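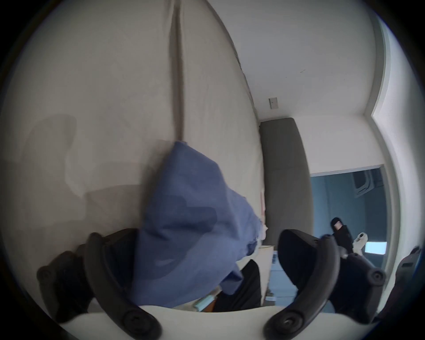 Llevaba desde enero queriendo escribir del kit de Flestix y al final me he puesto hoy, con una taza de café y un montón de camisetas mirándome mal. Para quien llegue de nuevas: son dos pinzas de mano, una para cada una, y la idea es que dobles ropa con ellas mientras se graba todo, para que luego un brazo aprenda a hacerlo. El kit básico me costó 273 euros, sin envío, y yo (que doblo fatal con las manos, imaginaos con pinzas) me lancé igual.

Lo primero que aprendí es que la cama es el mejor sitio. Probé la mesa del comedor y la tela resbalaba muchísimo, me desesperé. Con la sábana bajera bien estirada la camiseta se agarra un poco y no se te va detrás de la pinza cada vez que tiras.
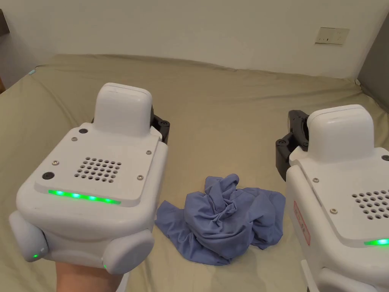 Lo segundo es que hay que empezar con la prenda hecha un gurruño. Yo al principio la dejaba casi colocada, por pereza, y Yatziri Gallegos me escribió para decirme que así no servía de nada, que lo difícil es justo encontrar los hombros en medio del lío. Tenía toda la razón. Ahora la suelto de cualquier manera, busco una esquina, tiro, busco la otra... y a veces resulta que he cogido una manga y vuelta a empezar, ¡qué rabia!

De peso van bien la primera media hora. Después las muñecas se quejan, así que hago tandas de 5 camisetas y paro. En total llevo 141 repeticiones apuntadas en la libreta, y las últimas me salen bastante más limpias que las primeras.

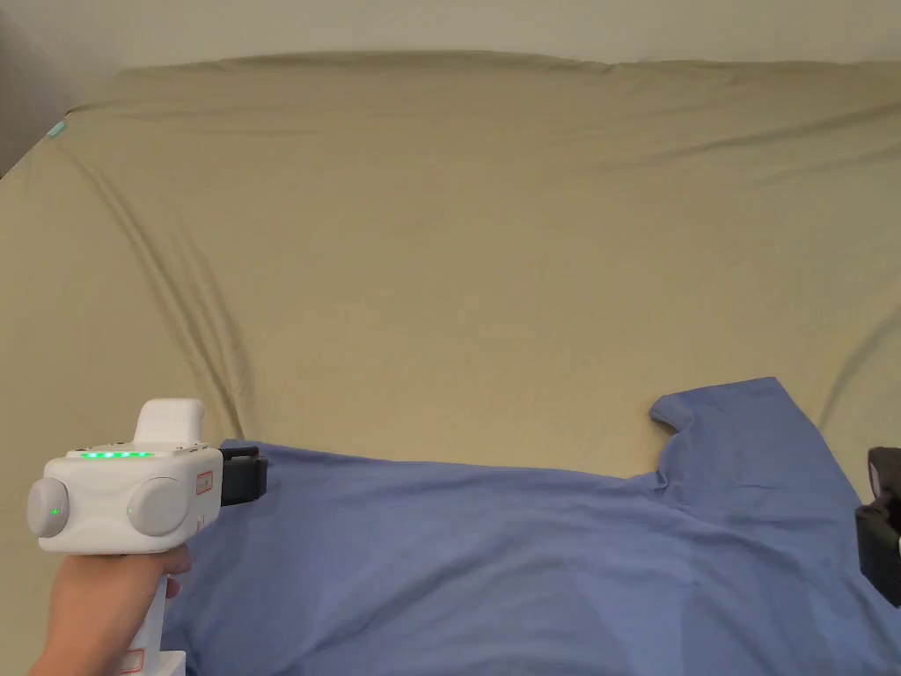
¿Se puede usar con cualquier tipo de ropa?

Con algodón y punto funciona muy bien; los tejidos finos y resbaladizos se escapan de la pinza, y con los vaqueros gordos cuesta cerrar. Yo me quedaría con camisetas y toallas pequeñas hasta cogerle el truco.

Lo que menos me gusta es el manual, que parece traducido tres veces y se salta el calibrado entero. Tuve que sacarlo de un foro. Y la funda de transporte de Nemholm, que venden aparte, me parece cara para lo que es, aunque la cremallera es buena.

Lo que más, el momento de coger las dos esquinas de abajo y que la camiseta se quede tirante. Da un gustito tremendo. 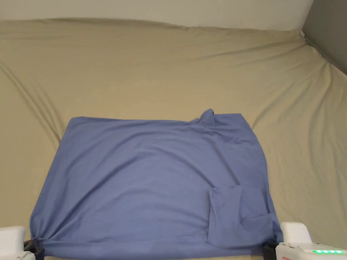 Kenneth Cruzado me dejó dicho en la entrada anterior que él dobla primero las mangas hacia dentro y deja el bajo para el final, y que desde que lo hace así repite la mitad de las tomas. Lo he probado un par de tardes y me convence a medias: las mangas quedan mejor, pero al levantar el bajo se me abren otra vez. Igual es que levanto demasiado deprisa.

La semana que viene me pongo con las toallas, y si alguien ha conseguido doblar un calcetín con esto, que me lo cuente, por favor.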